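The other fish

Neville Kettle

20/02/2020

Nobody at the table wanted the first one. It sat on a cracker with a bit of lemon, silver and small and very much looking like a fish. Then Magdolna Kovács ate hers in one bite and reached for mine.

"You're eating the salmon's dinner," she said. "It's good dinner."

Kovács is a food scientist, trained in fish oils, now working for a small outfit called Winura. Their pitch is simple enough. A huge amount of the little fish pulled out of the sea — anchovies, sprats, herring and the like — gets cooked down into meal and oil and fed to bigger fish. Winura wants people to eat some of it first.

On paper it's an easy sell. Small oily fish are full of omega-3 fats. Eaten with the bones in they bring calcium too, and they tend to carry less mercury than the big hunters at the top of the chain, tuna and swordfish and so on. Cheap, mostly.

And yet. Ask people in a supermarket line and you get the face. Too fishy. Bones. My grandfather ate those.

So Kovács doesn't sell fish, exactly. She sells a paste. Plendari, it's called, comes in a tube, and it's ground whole anchovy with tomato, garlic and a lot of smoked pepper. You stir it into beans or rice or spread it on toast. Last August the company ran a home trial with 128 households, a tube a week for seven weeks, no instructions except eat it however you like.

Results were mixed. Most families finished the first tube. By the fourth, a good number were parked at the back of the fridge. The ones who kept going had mostly found one dish and stuck to it — pasta, usually, or eggs.

"One dish is fine," Kovács said. "One dish a week is two portions of fish for somebody who had none."

Ezequiel Vidal isn't so sure. He's a dietitian, sees mostly older patients, and he worries about salt. Anchovy paste is salty stuff even when the maker goes easy, and plenty of his patients are on blood pressure pills. He'd rather they opened a can of sardines in water and rinsed it. Gout is the other thing, small oily fish are high in purines. He tells those patients to ask first.

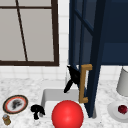
He likes the idea behind it, though. Keeps coming back to that. A patient who won't touch a sardine might well eat a bean stew with fish hidden in it, and he's not going to argue with a stew.

The cook behind the recipe is Cayetano Bravo, who runs the kitchen at Sepúlveda, a lunch place with a short menu and a long wait. He went thru dozens of versions. Early ones tasted like a pier, he says. Vinegar helped. Roasting the tomato helped more. He now puts the paste in a potato soup that sells out by one, and the menu just says potato soup with anchovy.

Money is the sticking point. Winura sold 2,331 tubes last year, which is tiny, and the feed plants buy by the truck. Fishermen like the feed plants becuase they take everything, broken or not. For people you need ice, fast handling, and somebody checking.

Valeriano Bermúdez has fished for herring most of his life and he'd happily ice the lot if the price was there. It isn't, yet. He eats his own fried in oatmeal, heads off, with mustard.

I went home with two tubes. One went into lentils with an onion and a spoon of vinegar, and my daughter had seconds before she asked what was in it. Told her. She thought about it and kept eating. The other is still in the fridge door, behind the jam.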